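件名: Re: [grip-eval] シミュレータ側の把持条件と手先カメラの位置
差出人: Lucienne Gautier

Gautierです。返信が遅れました。先に引用しておきます。

> Drunineの平行グリッパとMrema製の2指グリッパを同じアームで比べた件ですが、
> 集計表の「失敗」に、把持前の位置ずれと持ち上げ後の落下が
> 混ざっているように見えます。分けた数字はありますか。
> あと、手先カメラの取り付けオフセットは両者で揃えていますか。
> Mremaのほうがフランジから指先までが長いはずなので、
> 同じオフセットだと画角内の指の見え方が変わると思います。
> 制御周期の設定も教えてください。

順に回答します。

1. 失敗の内訳
分けた集計はあります。試行は各グリッパ3,000回、合計の失敗は506回です。接近時の位置ずれと持ち上げ後の落下はログ上では別コードになっていますが、前回の表を作るスクリプトが両方を同じ列に足していました。スクリプトは修正済みで、内訳つきの表をリポジトリのresults以下に置き直しました。前の表は参照しないでください。

傾向だけ書くと、Drunineは位置ずれが多く、Mremaは落下が多いです。Drunineは開口幅が狭く、接近時に指先が対象の角に当たります。Mremaの落下は、指の閉じ切り判定が早すぎることが主因と見ています。把持力の目標値に達する前に上昇指令が出ているログが複数ありました。

2. カメラのオフセット
揃えていません。フランジ基準では同じ値ですが、指先基準では30 mmずれています。ご指摘のとおり、画像入力を使う方策では比較条件として不適切です。次の回から指先基準に統一し、カメラ側のブラケット長で吸収します。状態入力だけの方策には影響しないので、そちらの結果は残します。

3. 制御周期
アーム側は2 msで、Plurnleyのコントローラの既定値のままです。グリッパ指令は画像の更新に合わせて間引いています。同期の取り方はZevgateのブリッジに任せており、こちらでは遅延の補正を入れていません。実機で同じことをすると閉じ指令が遅れるはずなので、値の転用には注意してください。

4. シーンの設定
質問にはありませんでしたが、関連するので書いておきます。対象は小型のブロックで、机の色は黄色です。照明が強く、天板に白飛びが出ます。ブロックの橙色は背景から分離しやすいものの、アームの影と反射が近くに来る配置では、色しきい値だけの検出は信用しないほうがよいと考えています。
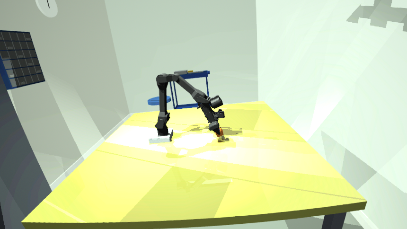

検出器の比較は別スレッドに分けます。ここではグリッパの条件に絞らせてください。

次の回で変えるのは以下です。

- カメラ位置を指先基準に統一
- 閉じ切り判定を位置ではなく力の推定値に変更
- 上昇指令の前に待ち時間を挿入
- 照明を現行と減光の両方で実行

摩擦係数は変更しません。指先パッドの実測値がまだなく、動かすと差の原因が追えなくなります。Mremaのパッドは実測値が取れた時点で差し替えます。

設定ファイルの差分は1月中に上げます。乱数の種は前回と同じものを使うので、手元で再現する場合は旧版のブランチを消さないでください。

Lucienne Gautier

--
grip-eval メーリングリスト | 連絡先: リスト管理者 | 無断転載を禁じます | ページの先頭へ戻る

コメント

mk_arm
指先基準への統一に賛成です。うちもフランジ基準で揃えていて、グリッパを替えるたびに学習をやり直していました。ブラケットを伸ばす場合、肘を畳んだ姿勢での自己干渉も見たほうがいいと思います。

とおりすがり
力の推定値は電流からですか。シミュレータでは接触力がそのまま取れるので、どちらを使うかで結果が変わりそうです。

L. Gautier
>とおりすがりさん
関節トルクからの推定です。接触力の真値はログに残すだけで、判定には使いません。
>mk_armさん
干渉チェックは有効にしてあります。ブラケット変更後の形状でモデルを更新します。

hs
resultsの新しい表、列名が旧版のままになっている箇所があります。Mremaのシートの右端です。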